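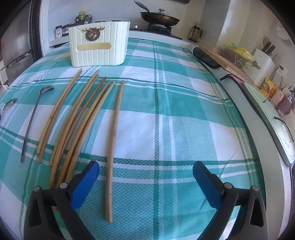 Workshop notebook, September, the Gosling wagon

Started at 7:40 this morning, coffee in hand, and I'm writing this up while the details are still fresh (and while my hands are clean enough to hold a pen). Jordan, if you're reading this before I get back in, please leave the battery disconnected.

The complaint, for those who weren't around when it came in: it cranks happily, catches, runs up to 2000 rpm, then sinks and dies unless you keep a foot on it. Derek Hollis was sure it was the fuel pump, and I'll admit I was half sure with him. I put the gauge on the rail anyway and pressure held steady the whole time the engine was falling on its face, so I've stopped blaming the poor pump.

Next I went after vacuum leaks. The brake booster hose is the original one and hard as a pipe, with a split on the underside right at the elbow where you'd never spot it from above. I found it with my thumb, which I was very pleased about! Pinched it shut with the soft-jaw pliers and the idle came up by 250 rpm all on its own. It still hunts a little, so I don't think that's the whole story, but it's a good chunk of it.

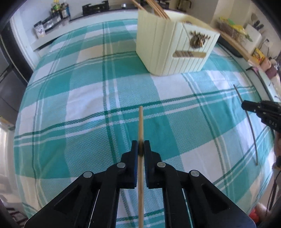 Kieran Mottram called Dinon for a new hose and they can have one here tomorrow before lunch. He also asked about the idle valve, and they only have the Drello version, which I've used before on the sedan and didn't mind at all. I told him to hold off on that until I've cleaned ours. It's black as tar inside, and a soak might be all it wants.

Other bits, in no special order. The throttle body gasket tore coming off, so it needs replacing (I wrote it on the board). Plug number three was darker than its neighbors. The air box clips are all there, which on one of these is a small miracle. The ground strap bolt was loose enough to turn by hand, and I snugged it up and cleaned the contact while I was down there. Fuse 15 had been swapped for one of the wrong rating, so I put the right one in.

Nigel Lockwood wants the car for the drive out to Wevodton and keeps popping his head in. I've told him to ask me again once the hose is on and I've had it out on the road myself, fully warmed up, with the headlights and the blower going.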